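러넬(Runell) 모형 버거 쌓기 세트
지리스테드(Jiritstead) 음식 모형 공방

안녕하세요, 지리스테드입니다. 저희 공방에서 가장 오래 만들어 온 물건을 하나만 꼽으라고 하시면 저는 망설이지 않고 이 버거 세트를 꼽습니다. 처음에는 식당 진열장에 놓을 모형을 만들다가, 손님 한 분이 빵이랑 치즈를 따로따로 떼어서 아이와 같이 쌓아 볼 수 있으면 좋겠다고 하셔서 시작한 일이에요. 그때는 한두 벌만 만들고 말 줄 알았는데, 어느새 저희 작업대에서 버거 빵이 없는 날이 드물어졌습니다.

러넬 세트는 재료를 한 장씩 꺼내서 아래 빵부터 위 빵까지 차곡차곡 올려 보는 모형입니다. 붙여 놓은 완성품이 아니고 전부 낱개예요. 그래서 진열용으로 쓰시는 분도 계시고, 햄버거 가게에서 새로 온 직원에게 쌓는 순서를 가르칠 때 쓰시는 분도 계시고, 그냥 주방놀이를 좋아하는 댁에서 거실에 두고 쓰시는 분도 계십니다. 어느 쪽이든 저희는 반갑습니다!

색을 맡은 사람은 캄레시 셍가르(Kamlesh Sengar) 씨입니다. 빵 색 하나를 정하는 데 겨울 한 철을 다 썼어요. 너무 노랗게 하면 장난감 같고 너무 갈색으로 하면 탄 빵 같다고, 점심마다 동네 빵집 빵을 사 와서 창가에 놓고 들여다보았습니다. 덕분에 저희도 그 겨울에는 빵을 참 많이 먹었습니다. 지금 보시는 빵 색은 그때 정한 그대로이고, 그 뒤로는 손대지 않았어요.

재료 이야기

아래 빵은 가장자리가 노릇한 황금빛 주황색이고, 윗면은 그보다 옅게, 설탕을 살짝 입힌 듯 희끗하게 마무리했습니다. 제일 먼저 놓이는 재료라 소홀하기 쉬운데, 다 쌓고 나서 옆에서 보면 이 테두리 색이 전체 인상을 꽤 좌우하더라고요. 위 빵은 동그랗고 윤기가 돕니다. 겉에 잔잔한 점무늬가 있고 얇게 글레이즈를 바른 것 같은 느낌이에요. 밝은 데 두시면 반들반들해서 참 먹음직스럽습니다(드시면 안 됩니다).

치즈는 네모난 모양에 옅은 주황빛이 도는 노란색, 토마토는 넉넉한 크기의 둥근 슬라이스로 분홍기가 도는 붉은색입니다. 토마토를 새빨갛게 만들어 달라는 말씀도 가끔 듣는데, 저희는 잘 익은 토마토를 막 썰었을 때의 그 조금 연한 빛이 좋아서 이쪽을 지키고 있어요.

쟁반과 꽂이

재료만큼 오래 고민한 것이 담아 두는 방법이었습니다. 예전에는 상자 하나에 다 넣어 드렸는데, 쓰시다 보면 치즈가 빵 밑에 깔리고 토마토는 꼭 마지막에야 나온다는 말씀이 많았어요. 그래서 모서리가 둥근 흰 쟁반에 투명 아크릴 꽂이를 곁들이게 되었습니다. 재료를 세워서 꽂아 두면 무엇이 어디 있는지 바로 보이고, 칸막이가 투명해서 재료 색도 가려지지 않습니다. 쟁반에는 흰 종이를 한 장 깔고 쓰시면 됩니다. 그 위에 아래 빵을 먼저 놓고 시작하세요.

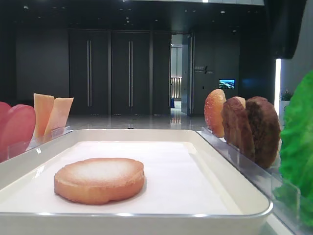
쌓는 순서

정해진 답은 없습니다만, 처음 쓰시는 분께는 아래 빵, 치즈, 토마토, 위 빵의 순서를 권해 드려요. 치즈가 납작해서 빵 위에 편하게 앉고, 토마토까지 올린 다음 위 빵을 덮으면 색이 층층이 보입니다. 가게 교육용으로 쓰신다면 물론 그 가게의 순서를 따르셔야지요. 매장 레시피 카드를 쟁반 옆에 나란히 놓고 연습하시는 분도 계셨는데, 보기에 참 좋았습니다.

아이와 함께하실 때는 한 사람이 주문을 하고 한 사람이 만드는 놀이를 해 보세요. "치즈 두 장에 토마토는 빼 주세요" 같은 까다로운 손님 역할을 어른이 맡으면 아이들이 정말 좋아합니다. 다 만든 버거를 도로 꽂이에 정리하는 것까지 놀이로 넣으시면 뒷정리가 한결 수월하고요.

관리 방법

먼지는 마른 부드러운 천으로 닦아 주세요. 손때가 묻었을 때는 미지근한 물에 적셔 꼭 짠 천이면 충분합니다. 알코올이나 연마제가 든 세제는 빵의 윤기를 흐리게 하니 쓰지 말아 주시고, 식기세척기에도 넣지 마세요. 아크릴 꽂이는 거친 수세미를 대면 잔흠집이 생깁니다. 안경 닦는 천이 제일 좋더라고요. 쟁반에 까는 종이는 소모품이라 구겨지면 새것으로 갈아 주시면 되는데, 집에 있는 흰 종이를 쟁반 크기에 맞춰 잘라 쓰셔도 됩니다.

볕이 오래 드는 창가는 피해 주세요. 특히 토마토와 치즈 색이 먼저 바랩니다. 진열장에 두시는 경우에는 가끔 앞뒤를 돌려 꽂아 주시면 색이 고르게 갑니다.

낱개 구입과 수리

잃어버리신 재료는 낱개로도 보내 드립니다. 제일 많이 찾으시는 건 역시 치즈예요. 얇아서 소파 틈으로 잘 들어가는 모양입니다. 주문하실 때 품번 438을 적어 주시면 지금 쓰시는 세트와 같은 색으로 맞춰 드려요. 위 빵 표면이 벗겨졌을 때는 버리지 마시고 저희에게 보내 주세요. 루어리 자딘(Ruairi Jardine) 씨가 손으로 다시 칠해서 돌려보내 드립니다. 수리는 보통 영업일 기준 5일이 걸리고, 연말에는 며칠 더 걸릴 수 있습니다.

주문 안내

러넬 세트는 주문을 받은 뒤에 칠을 시작하기 때문에 발송까지 4주를 잡아 주세요. 급하신 분은 미리 전화로 물어봐 주시면 공방에 남은 것이 있는지 찾아보겠습니다. 선물 포장도 해 드려요. 받으시는 분 성함과 짧은 인사말을 적어 주시면 카드에 손글씨로 옮겨 넣습니다.

아이가 쓸 경우에는 보호자께서 곁에 계셔 주시고, 입에 넣지 않도록 살펴 주세요. 실제 음식과 같은 접시에 섞어 담는 일도 삼가 주시기 바랍니다.

함께 보시는 상품: 사미르(Samir) 샌드위치 모형, 네루스(Nerus) 투명 꽂이 단품

상품 안내 최종 수정: 2024년 12월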